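Ticket 2208 – nav policy stalls facing textured walls (sim)
Opened by: Lwazi Fourie
Assigned: Dayana Zavala
Status: open, workaround in place

August 20, 2024
Reran the eval on the Jinbridge living room set. 47 episodes, 16 end the same way – agent turns in toward the stone wall, stops, then dithers left/right until timeout. Same checkpoint as the January baseline. Only change is the new depth head.

Tried so far:
- lower learning rate, no change
- more texture randomization on the floor, no change
- turned off motion blur in the renderer, slightly worse??

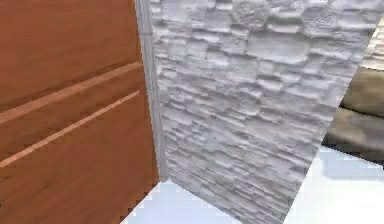
Depth head reads the ledges in the stone as separate surfaces, so the free space map gets tiny gaps that arent there. Planner picks one, collision check rejects it, picks the next. The wood side is fine, grooves and all. Swapped the stone for flat white, same start poses – all 16 stalls gone. So it's the cladding.

Dayana: did you swap the normal map too or just the color? Matters for the writeup.

Lwazi: both. Will redo with color only, 4 seeds.

Lwazi: color only done. Stalls come back on every seed. So geometry cue, not color.

Dayana: ok good. Smooth the depth before the map step for now and log it as a seperate ablation row. Dont touch the baseline numbers, Damián already has them in the draft.

Lwazi: smoothing is in, full rerun queued. Leaving this open till the Bovis split finishes.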